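Cuaderno del taller, noviembre, por la tarde

Retomo lo del acabado de aceite, que lo dejé a medias en la última entrada y Despina ya me ha preguntado dos veces en qué quedó. Pues quedó en que la mezcla de Zovex con cera sigue pegajosa. La toqué esta mañana con el dedo y se me quedó la huella, enterita, preciosa para la policía. La de Jarnovel a secas, en cambio, está dura y mate, un poco sosa de color, pero dura.

Apunto las proporciones para no volver a inventármelas: 5 partes de aceite por 2 de cera, todo al baño maría, sin prisas. La otra vez puse la cera a ojo y así salió. Nuala dice que el problema no es la cera, que es que doy demasiado producto y no retiro el sobrante. Puede ser. Ella deja el aceite un cuarto de hora y luego frota con trapo de algodón hasta que el trapo sale casi limpio (yo froto dos minutos y me voy a por café).

Probetas de hoy: 7 en total, todas del mismo sobrante de fresno, lijadas a 120, 180 y 240. Las dejo en la balda de arriba, numeradas a lápiz por el canto. ¡No moverlas, por favor! La última vez alguien apoyó encima el bote de cola y tuve que tirar dos. Temperatura junto a la ventana, 23 grados a mediodía. Por la noche baja bastante y creo que ahí está parte del retraso en el curado, pero no tengo termómetro con registro, así que me quedo en el "creo".

Otra cosa: los trapos. Los de aceite van extendidos en la cuerda del patio, nunca hechos una bola en el cubo. Ya sé que lo repito en cada entrada, pero ayer encontré uno arrugado debajo del banco y me dio un vuelco el estómago. 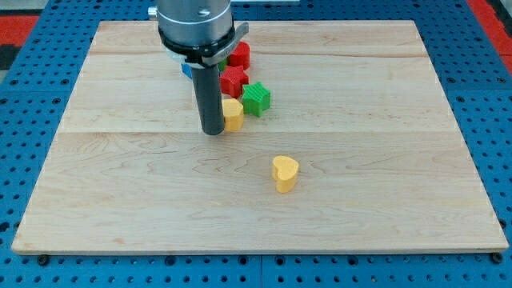
El arce me preocupa más que el fresno, porque el aceite lo amarillea y además se mancha a parches en cuanto el veteado se pone revoltoso. Despina quiere probar una mano muy rebajada primero, dejar secar, lija fina y luego la mano buena. Me gusta la idea. En un tablero de arce como el que está sobre la mesa azul perforada, con varias tablas encoladas y esas aguas onduladas en la mitad de delante, yo empezaría por una esquina y esperaría a ver qué hacen las vetas más oscuras antes de lanzarme al resto. Las juntas apenas se notan y me daría mucha rabia que el aceite las marcase.

Queda pendiente pedir otro litro de Jarnovel, preguntar en Lalar si tienen la cera en escamas (en pastilla es un suplicio rallarla) y lavar la brocha ancha, que está en el tarro del disolvente y ya huele a rayos. También devolverle a Nuala su rasqueta. Mañana miro la probeta 3 a primera hora, y si sigue pegajosa le paso un trapo con esencia y la empiezo de cero.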